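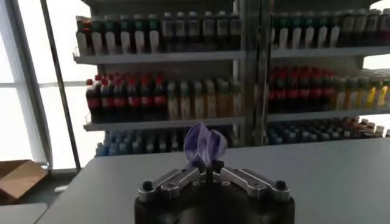
p. 11

29/05/2023

Folding bench, drinks display room. Purple T-shirt, short sleeves. Object of the entry: settle the flattening procedure before the fold sequence is written up for Gurell. The fold itself has been stable since November. Nearly all the remaining scatter in the folded size comes from how the garment lies before the first fold, so the first fold is left alone today.

Garment: Pudus short-sleeve, the lavender one, from the 815 batch. Washed, tumble dried, not ironed. Weight not taken, balance is still with Edlow. Table wiped down before starting and cleared of everything else. The rulers stay on the window sill until a measurement is wanted, as a steel edge under the cloth prints a line that then gets read as a crease.

Starting state is a crumple. Pick up at any point, lift clear of the table, let the cloth hang, lower and release. The old sheet says to drop from height. Do not do this. A dropped shirt traps the sleeves inside the body, and the time saved is lost again finding them. Lowered until the lowest fold touches and then released, it lands in looser folds and there is usually a free edge on the outside.

Landing position matters more than I had allowed for. Near the front edge and left of centre is convenient for reaching but leaves little table in front to pull into, and all the spreading then has to go away from the operator or to the right.

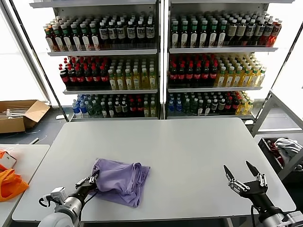
From the bunched state the next step is to find an edge. Order of preference: hem, side seam, sleeve opening. Never the neckline, as the rib stretches and does not come back within the session. With the hem in hand, draw it slowly towards the far edge of the table, keeping the cloth in contact with the surface throughout. Pulling upwards as well as outwards brings the lower layer along with the upper and the two shear against each other. The resulting diagonal creases are shallow but survive smoothing.

Hem done, spread left to right from the middle. Short strokes. Perić's method sheet has one long stroke from side seam to side seam, which suits a heavier knit than this. On the Pudus jersey it pushes a ridge ahead of it and parks it at the seam.

Criteria for calling a garment flat, as revised:

Hem straight to within 5 mm over its full width.
Both sleeves out and lying on the table.
No layer doubled under, other than front on back.
Fine wrinkling permitted.

The last line is new. The earlier wording asked for no visible creasing, and no tumble-dried cotton meets that.

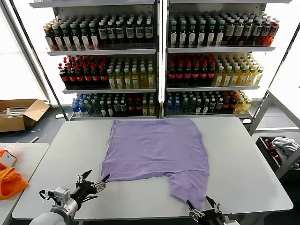

The third criterion is the one that causes arguments, and the sleeves are nearly always the reason. A body panel can be well spread and still fail. The purple shirt with its hem to the far side of the table is a fair case: broad body open across the middle, only soft wrinkles and faint creases on it, but at the lower right the sleeve area folds under, the outline there goes in steps, and the corner runs out into a tail towards the near edge. Log as not flat. Correction is at that corner only, and the body should not be touched again. Ease the tail back, bring the sleeve out from beneath, then lay the corner down.

Left side edge is a separate matter. A slightly uneven side is within tolerance provided the seam is not rolled. Check the seam by eye from the end of the table, level with the surface.

Lighting: the window behind the shelving is too bright for judging fine creases on a pale cloth. Blind down next time, or turn the table. Turning the table means re-marking the floor, so blind first.

Log rows for today go under sheet 3,748. Column for landing position to be added, three values will do (near, middle, far).

To do:
Get the balance back from Edlow.
Strike the drop instruction from the old sheet.
Ask Perić whether the long stroke was ever tried on jersey.
Same procedure with a long-sleeved garment, same fabric if Gurell has one.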